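August, 6:40 in the morning

Slept badly and came in early. The corridor lights at Skutura were still on the night setting, one in three. I had the room to myself for a couple of hours and decided to deal with the play kitchen things before the inventory goes to Vumer. It has been on my list since the move and it is now the oldest item there.

The inventory sheet I inherited has 1161 lines. Most of them are fasteners and cable, which are in good order. The kitchen section is the weak part. Whoever typed it used whatever word came to mind, so the same object can appear as "cup," "mug" and "beaker" on three different lines, and the fruit is entered under "misc. food" with no further detail. A reader at the other site could not pick a single piece off a shelf with that sheet in hand.

Started with the things on the white table. I left them lying where they were and wrote each one down before touching it, working from the carpet side toward the holes in the tabletop.

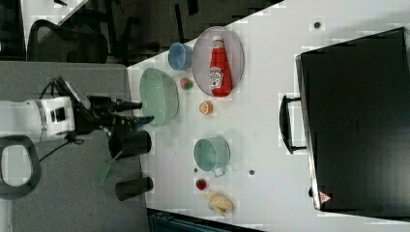 Kitchen items on the table, before sorting. Black hard case at right.

The orange half needs its own line. It had been lumped in with the whole fruit, and it belongs with the cut pieces, because the cut face is the point of it. The green and red fruit is still unresolved. The old sheet has a lime and an apple and I can make a case for either. I entered it as "fruit, round, green/red" and put a question mark in the notes column. Strawberry and banana are clear.

The green spatula goes under utensils. Its head is translucent, so I added that to the description. I want the material column filled in for the whole section eventually, but I am not going to guess at plastics by eye. Left it blank all the way down.

Black containers: the old sheet calls them "pots," which will confuse anyone looking for cookware. I changed this to "container, cylindrical, black."

7:55. Coffee. The machine on the second floor is descaling again, so I walked over to the Skovia building and paid for one. Not better. Rain on the way back, shoes wet until noon.

Second pass was the plate and the bottle. The color of the plate took longer than it should have. The sheet says gray. From the door I would say gray as well. From the window side it goes pinkish, and by the time I had walked around the table I would have accepted lavender. I settled on "gray-pink, round" and moved on. If Vumer want a color code they can send somebody with a chart.
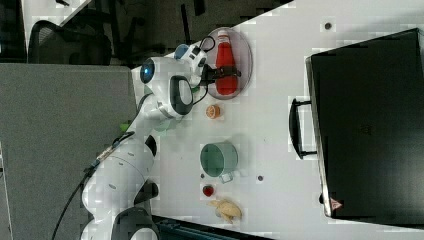
Red bottle over the plate.

The bottle is down as "sauce, red." It is a ketchup bottle with a white cap and a white label, and I have now written that. I also made a rule for myself and put it at the top of the sheet: body color first, then cap, then label. Applied to the bottles in the cabinet as well, it separates two entries that had been identical on paper for as long as I have had the file.

The rule for cups took more thought. Handle means mug. No handle means cup. Anything I cannot settle from the shape stays as it is until I can ask. Teal one is a mug under this rule. Light blue one stays a cup for the time being. I changed 38 lines on the sheet this morning, counting the cabinet, and marked each change with my initials in the last column. 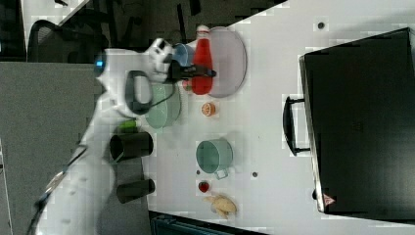

Storage is the next question. At present the kitchen things go into one deep crate at the end of the day and whatever is small goes to the bottom. The strawberry has been reported missing more than once for this reason and was in the crate each time. I would like shallow trays, one layer each: fruit in the first, cups and mugs in the second, plate and bowl in the third with the bottle alongside. Bednárik list a stackable tray in their catalog with an inside height of 9 cm, and I need to measure the teal mug on its side to see if it fits under that. If it does not, the mugs go back in the crate and the trays are for the rest.

Also to check: whether the pale green bowl has a partner. The sheet says quantity 2. I have never seen a second one, and it was not in the cabinet. Either it stayed behind in the move or the line was wrong from the start. Left the quantity alone and flagged it.

Stopped at 11:20 with a stiff neck. Saved the file under a new revision letter and printed the kitchen section, four pages, for the binder. The printer is low on toner and the last page is faint down one side, still legible.

Evening: leftover soup, window open, early to bed. Bring the tape measure tomorrow.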